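Open shelving in the Purthorpe playroom 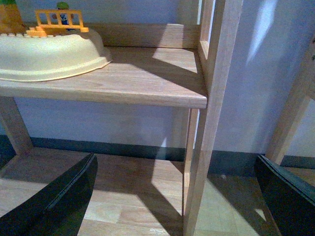 By the Wester newsletter desk
Filed under: Rooms and storage

The Purthorpe playroom now has open shelving in light, unfinished wood, with a back rail along the wall side and a rounded front edge to the upper board. The upper level is kept for built models. The cream base with the orange fence and the small figure in blue and green has been given the left end, and should stay there between sessions.

Unfinished wood needs different care from the painted units at Trutside. Wipe with a cloth that is barely damp, always along the grain, and dry straight away. Do not use spray polish. Marks that remain can be taken out with 400 grit paper, again along the grain, using light pressure.

Sunlight reaches the rear of the upper board. Bare wood darkens with exposure, and an object left in one spot will leave a paler outline, so models standing in the sun should be moved every 2 weeks. Coloured plastic may also fade — keep older pieces out of direct light where possible.

Load on the upper board is limited to 20 kg, spread evenly. Heavy tubs go on the lower level. Leg fixings are to be checked every six months with the key kept in the Antal cupboard. Tighten by hand only.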